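Anozie Residential Services: wardrobe clearance, October. A short thread for residents.

1/3 Bedrooms should be ready for the linen team by 17 October. Please sort clothing before stripping the bed. 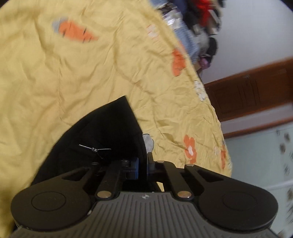
2/3 Dark garments are to be folded separately and placed in the bags supplied. Pockets and folds must be checked first. Thin wire, such as the silver length lying across the black fabric, should be removed by hand and kept out of the bags.

3/3 Queries to Hanane Radwan, Linen Office, extension 930.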